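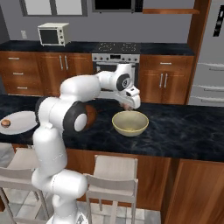
Bowl job in the sim kitchen, gripper over the rim.

Right, quick one before I lose the thread. Been collecting all of June and the folder finally says 2000. That's the raw number. After I threw out the duds it's 1116, which stung a bit.

For anyone new: I drive the simulated arm by hand, the logger (Prello) writes down every joint and every view, and the policy learns from the recordings. Fruit, bowls, an island worktop. Same kitchen every time, stuff on the counter moves about. The policy is called Orkus. Orkus is not clever yet.

Main lesson so far – I was too tidy. My early runs all came in at the same height, same angle, same speed. Orkus learned that one path beautifully and fell to bits when the bowl shifted a hand's width. So now I'm deliberately sloppy. Come in high, come in low, pause over the rim, miss, go back. The recoveries are worth keeping, I used to bin those. Idiot. 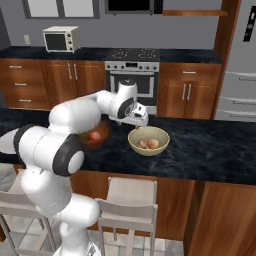

Words and runs: Jytte Blöndal
Filed under: Noiphan diary, data

Two in the pale bowl and one still in the brown dish. I've got loads like this now, part-way states. Before, nearly every recording started from an empty bowl, so Orkus had hardly any idea what to do when there was already fruit in there. It would hover. And hover.

What I do now is start some runs half done. 452 of the good ones are like that. Takes no extra time really, just a diffrent reset file, and you get a lot more of the awkward bit where the fingers have to go in beside something without shoving it.

Also labels. Please label as you go. I left 400 of them for one evening with a pot of tea and by the end I was writing "peach" on everything, limes included. Had to do the lot again. The typing box in Flurnell doesn't help, it remembers your last word and fills it in for you.

Next thing was the viewpoint. I'd been leaning on the front view, then tried the one from behind the arm, over the stools. Arm gets in the way of a good chunk of the room but I can see most of the worktop, plate and bun on the left, fruit bowl in the middle. Keeping both.
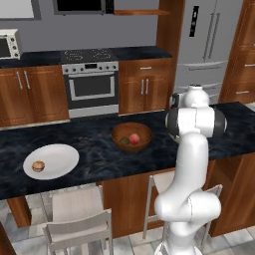

Still to do

More green fruit. Far too much pink in the set.

Swap the bowls about more, pale one, wooden one, dark one. I suspect Orkus is going by bowl colour and I want to catch it at it.

Slower releases. I let go too early when I'm tired and it's obviously copying me, drops things from a silly height.

Retrain over night once the relabelled batch is in, then try it on layouts it hasnt seen. Will post the numbers whatever they are.

Kettle's on, back to it – J.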